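Wukeck bench notebook - parts sorting, small electrical
26 Mar 2021

Back at the sorting table today, with coffee, and in a much better mood about the whole thing than I was when the Oseck cartons first came in. For anyone picking this up after me: these are the insides of old household units, all mixed together, and we want them separated well enough that the repair bench can find a switch without tipping a carton out on the floor. I've written 3,240 on the front of the folder as the lot number, comma and all, which is how it came on the delivery slip, so please leave it that way or the search won't find it.

I cleared the white table first and wiped it down, and then laid the trays out the way we talked about before the break. Orange ones at the sides, steel one at the back in the middle. I did try everything in one long row to begin with (I like a row, it feels like a shop counter) but the far end was too much of a reach and I kept putting things down halfway and forgetting them. Two and two with the steel tray between is kinder on the shoulders. Boards and small parts start in the steel tray, and they only move to an orange one when I'm sure what they are.

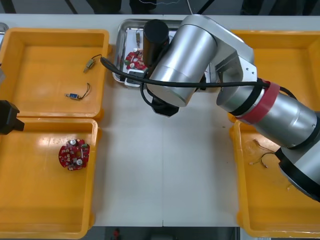 Tray layout on the white table. Red round board lower left, blue switch and brass-colored part upper left.

The round red boards are rather handsome, I have to say. I have been putting them component side up so the capacitors can be looked over for bulging before they go in a bag. Please do the same, and hold them by the rim. One thing I haven't settled is whether the little switches should stay with the boards or go off by themselves. The Rondonuwu list has them under "controls" and our own shelf labels have them under "small electrical," and I went back and forth on it over lunch and got nowhere. For now they're with the other bits that have leads on them. If somebody feels strongly about it, write it in the margin and I'll go along with you.

Wiring is the slow part and I'd been putting it off. A harness wants to be left in its own shape until you have found all its ends, and I know how tempting it is to grab the middle and shake. I did that with one back in August and spent the better part of an afternoon regretting it. The white and light blue twisted one is a good one to practice on, with its wires crossed over in a loop at the bottom of the V and a small black connector at the end of each branch, a white one right by it. Start from the connectors and work in toward the black sleeves, and leave the sleeves alone, even where the strands splay out.

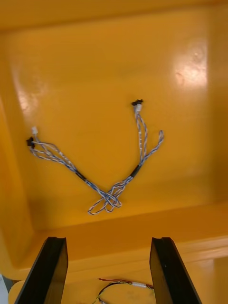
Labels are next. The Drultar tags are stiffer than the old paper ones and the pencil doesn't smear, but the string is too short to go twice around anything thicker than a finger. I've cut longer pieces and left them in the jar by the sink. We have one box of 50 tags open and I'd like to finish it before starting another. For the wiring, tie the tag next to a connector, where it won't slide along and get lost in the twists. On the light blue and white harness that could go at either branch, just clear of the white connector, and I'd write the same number on both ends if we use two.

Still to do: bags for the boards, decide about the switches, ask whether Wukeck wants the brass-colored pieces kept with their wires on. I'd keep them on, myself - it's easy to snip a wire later and a nuisance to put one back. Also the lamp over the table throws a glare on the shiny tray floors, so I may try turning it toward the wall on Monday and see if my eyes are any happier.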